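Workshop tips: gripper software

Before blaming the planner, check the width reading. Open the fingers wide over bare tabletop and log 300 samples. If the number wanders with nothing between them, your grasp code is guessing too. 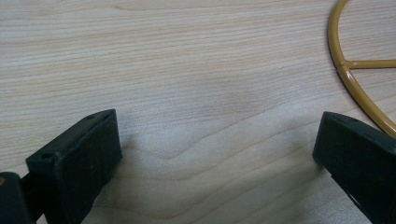 Fingers wide, pale wood between them, yellow wire at upper right.

Thin wire is where depth filters go to sulk. Drop the minimum cluster size to 8 points and save the old config first. I didn't, and Civex still has opinions.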